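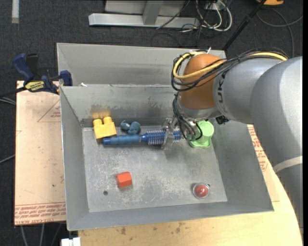

Our project looked at how food waste is collected from the flats in Brerik, and why so much of it still ends up in general rubbish. The estate has 481 flats and one shared bin store, which was built before separate collections began. We began by reading about what makes a container easy to empty and clean. Sloping sides that narrow towards a flat floor, as on the grey metal bin, help the contents slide to the middle, but a flat floor can also hold liquid in the corners. Wear on a metal surface matters too, as scraps stick more easily to rough patches than to smooth sheet.

Method

We put a short questionnaire through every door in November and received 279 replies. We also weighed the food waste collected over 21 days, using a platform scale lent to us by Hunetti, the firm that empties the store. Weighing was done in the early morning before the lorry came.

Results

The total for the period was 2,528 kg. The most common reason for not taking part was smell in the kitchen, followed by the walk to the store. Residents on the Peixoto side, who have to cross the car park, were less likely to use the service than those living next to it. Several people wrote that they did not know cooked food was allowed – the leaflet only shows fruit and vegetable peel.

Problems

The scale gave odd readings on two mornings and we had to weigh those loads again. We also forgot to ask how many people lived in each flat, so we cannot work out an amount per person.

Recommendations

A second collection point by the Etero Road entrance would shorten the walk for the far blocks. The leaflet should be redrawn to show meat, bread and leftovers. We would also like the weighing repeated in summer, when smell is likely to be a bigger complaint.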